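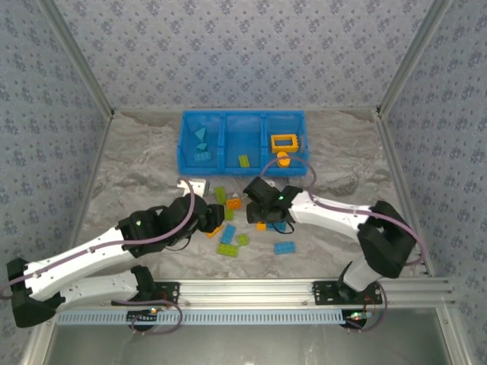

# [Belenine 회원 메일링 리스트] Re: 역방향 카드 해석과 겨울 학기 실습 기록에 관한 문의

명상·상징 연구 > 타로 과정 > 메일링 리스트 보관함

11월 | 작성: Seren Probert, Belenine 교육운영부

읽는 시간 8분

타로 과정 회원 여러분께

Belenine 교육운영부의 Seren Probert입니다. 지난주 Siamak Kermani 회원께서 리스트에 올려 주신 문의에 대하여 교육운영부의 검토 내용을 회신드립니다. 같은 취지의 질문이 개별 메일로도 여러 건 접수되어, 개별 답신을 대신하여 전체 회원께 함께 알려 드리고자 합니다. 원문은 일부를 줄여 인용하였습니다.

> 보낸 사람: Siamak Kermani
> 제목: 역방향 카드 해석과 겨울 학기 실습 기록에 관한 문의
>
> 안녕하십니까. Villa 분원에서 중급 과정을 듣고 있는 Siamak Kermani입니다.
>
> 겨울 학기 안내문을 읽다가 몇 가지 여쭙고 싶은 점이 생겨 글을 올립니다.
>
> 첫째, 기초 과정에서는 모든 카드를 정방향으로만 읽도록 배웠는데, 중급 교재에는 역방향 해석이 별다른 설명 없이 등장합니다. 분원마다 강사님의 방침도 다른 것으로 압니다. 제가 참여하는 실습 모임에서는 역방향을 '막힌 기운'으로 읽는 분과 '안으로 향한 기운'으로 읽는 분이 나뉘어, 같은 배열을 두고도 이야기가 전혀 다르게 흘러가곤 합니다. 수료 심사에서 어느 쪽을 기준으로 삼는지 궁금합니다.
>
> 둘째, 실습 기록 100시간에 혼자 하는 아침 카드 명상이 포함되는지요. 안내문에는 '상담 및 이에 준하는 실습'이라고만 되어 있습니다. 저는 매일 한 장을 뽑아 묵상하고 공책에 적고 있는데, 이것이 인정되지 않는다면 학기 안에 시간을 채우기가 어렵습니다.
>
> 셋째, 심사에 Clikach 덱을 가져가도 되는지 여쭙습니다. 그림이 전통 덱과 상당히 다르지만 오래 써 온 덱이라 손에 익었습니다. 같은 덱을 쓰는 분이 저희 모임에도 계십니다.
>
> 답변 주시면 모임에서도 공유하겠습니다. 감사합니다.
>
> Siamak Kermani 드림

이하 문의 순서에 따라 답변드립니다.

1. 역방향 해석의 기준

본 기관은 역방향 해석의 채택 여부를 수강생 본인의 선택에 맡기고 있으며, 이 방침은 겨울 학기에도 유지됩니다. 수료 심사에서 정방향만으로 읽었다는 사유로 감점되는 일은 없습니다. 역방향을 채택하는 경우에도 '막힘'과 '내향' 가운데 어느 한쪽을 정답으로 두지 않습니다.

다만 심사위원은 한 번의 상담 안에서 기준이 일관되게 유지되는지를 확인합니다. 예를 들어 첫 번째 자리에 거꾸로 놓인 '컵의 여왕'을 감정의 내향으로 읽고, 같은 배열의 세 번째 자리에 거꾸로 놓인 '은둔자'를 성찰의 차단으로 읽었다면, 그렇게 달리 읽은 근거를 내담자에게 설명할 수 있어야 합니다. 질문의 성격, 자리의 의미, 이웃한 카드의 원소가 근거가 될 수 있습니다. 상담을 시작하기 전에 본인의 기준을 한두 문장으로 밝혀 주시기를 권합니다.

중급 교재의 역방향 항목에 도입 설명이 빠져 있다는 지적은 타당합니다. 기초 교재의 마지막 장에 있던 설명이 개정 과정에서 삭제되었고, 중급 교재에 옮겨 싣기로 한 원고가 반영되지 않았습니다. 불편을 드린 점 사과드립니다. 해당 원고는 보충 자료로 정리하여 학기 시작 전에 이 리스트로 배포하겠습니다.

분원별 방침의 차이에 관해서는 강사진에 별도로 안내하였습니다. 강사가 수업에서 특정한 방식을 중심으로 가르칠 수는 있으나, 수강생에게 이를 의무로 요구할 수는 없습니다.

2. 실습 기록의 인정 범위

실습 기록 100시간에는 다음 활동이 포함됩니다.

- 동료 수강생 또는 외부 내담자를 상대로 한 상담
- 강사가 참관하는 공개 실습
- 기록을 남긴 개인 카드 명상
- Closness 모임에서 진행하는 짝 실습

따라서 Siamak Kermani 회원께서 말씀하신 아침 카드 명상도 인정됩니다. 개인 명상은 하루 30분까지만 기록에 올릴 수 있습니다. 이를 넘겨 진행하신 경우 초과분은 개인 수행으로 보며, 다음 날로 이월되지 않습니다.

개인 명상의 기록에는 뽑은 카드의 이름, 명상에 들어가기 전에 품은 질문이나 의도, 명상 중에 떠오른 심상, 하루를 마친 뒤의 소감을 적어 주십시오. 분량의 제한은 없습니다. 의미를 교재에서 그대로 옮겨 적은 기록은 실습으로 보기 어렵습니다. 떠오르는 것이 없었던 날에는 없었다고 적으시면 됩니다. 그러한 날의 기록도 다른 날과 동일하게 인정됩니다.

상담 실습의 기록에는 내담자의 성명이나 연락처를 적지 마시기 바랍니다. 성별과 연령대 또한 해석에 필요한 경우가 아니면 생략하여 주십시오. 공책에 손으로 적으신 분은 해당 면을 복사하여 제출하셔도 되며, 별도의 양식에 다시 옮겨 적을 필요는 없습니다.

3. 심사에 사용할 수 있는 덱

심사에는 78장으로 구성된 타로 덱을 사용합니다. 메이저 아르카나와 마이너 아르카나가 온전히 갖추어져 있고 네 원소의 수트가 구분된다면 그림의 양식은 문제 삼지 않습니다. Clikach 덱은 이 요건에 해당하므로 지참하셔도 좋습니다. 이 덱은 '힘'과 '정의'의 순번이 교재와 서로 바뀌어 있으니, 심사를 시작할 때 심사위원에게 이를 알려 주십시오. 순번에 기초한 수비학적 해석을 하시는 분은 어느 순번을 따르는지도 함께 말씀해 주셔야 합니다.

오라클 카드와 레노먼드 카드는 심사에 사용할 수 없습니다. 보조 카드로 한 장을 더하는 방식도 이번 학기에는 허용되지 않습니다. 평소 상담을 마무리할 때 오라클 카드를 쓰시는 분들이 계신 것으로 알고 있으며, 관련 의견은 다음 교재 개정 때 다시 논의할 예정입니다.

카드의 정화 방법에 관하여는 기관에서 정해 둔 절차가 없습니다. 심사장에서 향이나 세이지를 태우는 것은 건물 규정상 금지되어 있습니다. 종을 울리거나 카드를 가볍게 두드리는 방식, 호흡을 고르는 방식은 가능합니다. 수정을 덱 위에 올려 두시는 것도 무방합니다.

4. 심사 진행에 관한 추가 안내

문의에는 없었으나 함께 알려 드립니다. 겨울 학기 수료 심사는 Villa 분원 이층 강의실에서 토요일에 진행됩니다. 한 분당 심사 시간은 약 40분이며, 배열과 상담, 심사위원과의 문답이 모두 이 안에 이루어집니다. 배열은 세 장 배열과 켈틱 크로스 가운데 본인이 고르실 수 있습니다. 두 배열 사이에 배점의 차이는 없습니다.

내담자 역할은 다른 분원의 수강생이 맡습니다. 질문은 현장에서 처음 듣게 되며, 건강의 진단이나 소송의 결과, 제삼자의 속마음을 단정하여 달라는 질문이 나올 수도 있습니다. 이 경우에는 기초 과정에서 배우신 대로 답할 수 있는 범위를 밝히고 질문을 다시 세우도록 도와 주십시오. 내담자에게 불안을 주는 예언의 형식을 피하는 것은 본 기관 상담 윤리의 기본 사항이며, 심사에서도 이를 중요하게 살핍니다.

왼손으로 카드를 떼는지 오른손으로 떼는지, 내담자가 직접 섞는지 상담자가 섞는지는 자유입니다. 덱을 타인이 만지는 것을 원하지 않으시는 분은 그 뜻을 미리 정중히 말씀하시면 됩니다. 스프레드 천은 각자 준비하여 주시고, 준비가 어려우신 분께는 분원에서 빌려 드립니다.

5. Closness 모임의 운영

Closness 모임은 겨울 학기에도 짝 실습을 계속합니다. 참여를 희망하시는 분은 소속 분원과 과정명을 적어 교육운영부로 회신해 주시기 바랍니다. 기초 과정 수강생은 내담자 역할로 먼저 참여하신 뒤 상담자 역할을 맡게 됩니다. 실습 도중에 나온 이야기는 모임 밖으로 옮기지 않는 것을 원칙으로 하며, 본 메일링 리스트에 사례를 올리실 때에도 상대방의 동의를 먼저 구하여 주십시오.

상기 내용에 대한 추가 질문은 이 메일에 회신하시면 됩니다. 개인의 실습 기록이나 심사 일정 변경에 관한 사항은 리스트 전체로 보내지 마시고 교육운영부 앞으로 따로 보내 주시기 바랍니다. 회신하실 때에는 인용된 이전 메일 가운데 필요한 부분만 남겨 주시면 보관함 정리에 도움이 됩니다.

Siamak Kermani 회원께서는 위 답변을 실습 모임에서 공유하셔도 좋습니다. 보충 자료가 준비되는 대로 다시 안내드리겠습니다.

Belenine 교육운영부
Seren Probert 드림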